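Pamus arm kit: project report, part 2 (review)

Our job for this half of the term was to review a kit the department could buy for the intro lab. We picked the Pamus kit from Rarex. Set up, run it, write down what went wrong. The Puline software comes with it, one license per bench.

Setup. Manual says one afternoon. Took us two. Mounting was fine, cables were not. The wrist cable has to be looped with enough slack or the last joint stops early and throws an error, and the manual covers this in one line on the back page. Support answered by email next morning, polite, sent a better diagram.

Software. Puline is easy to start, annoying later. Teaching points by hand works well. Saving does not, twice we lost a whole set of points becuase the save window looks the same as the export window. No undo. Log files are readable at least.

Test runs. 306 pick attempts over 3 sessions, all with soft or odd shaped things, as the Beyene lab handout asks for. 109 misses. 46 of those were the gripper closing too early on cloth, rest were bad approach angle or our own bad points. Hard objects we did not count, the kit demo covers those already.

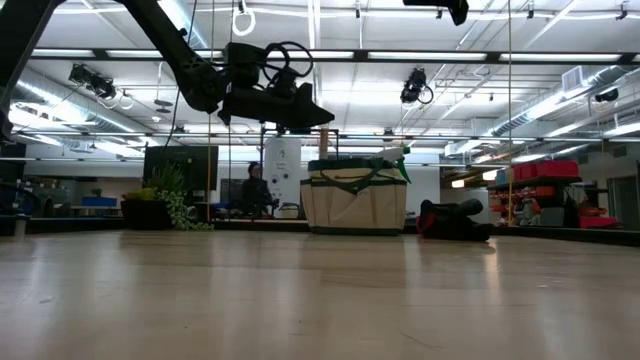
Beyene project group

Tote bag with the spray bottle in it was the setup we argued over most. Straps hang down over the front of the bag, pockets on the outside, so where do you even grab it. Gripper held close to horizontal over the table, finger pointing right, we wanted to compare this with coming in from straight above. The black crumpled pile next to the bag is the kind of thing Puline has no preset for. Had to teach it from zero.

Would we buy it? For a intro lab yes, if someone fixes the save window. For cloth work no, not with the stock fingers. Spare fingers are a separate order and the price list we got in March didnt show them.

Still to do: rerun the cloth picks at lower speed, add the error codes table.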